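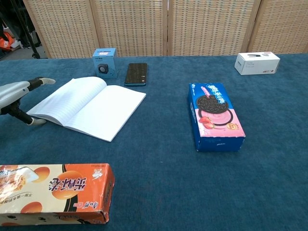 # Chapter 4: The Working Surface

Before we say a word about shelves, drawers or filing, I'd like you to sit down at whatever table you use most and simply look at it for a minute or two. Most of us have stopped seeing our tables. A notebook gets opened, a phone is set down behind it, a box of cookies comes along for company, and by the end of the week the small boxes that things were sold in have settled along the back as though they had always lived there.

Gianni Grasso, who taught the evening course at Lorley for many years, used to begin with the notebook – always the notebook – and ask his students how much room it needed when it was lying open. They nearly always pictured it closed! An open notebook wants its own width twice over, plus a little space for the hand that turns the page, and once you have given it that much, the rest of the table begins to arrange itself around it.

In this chapter we will work through three questions in a fairly leisurely way. What belongs within reach while you write? What may stay on the table but farther back? And what about packaging, which we keep far longer than we mean to? Have a pencil handy, and set aside around 60 minutes for the first exercise, including a pause for a snack.

## 4.1 Within Reach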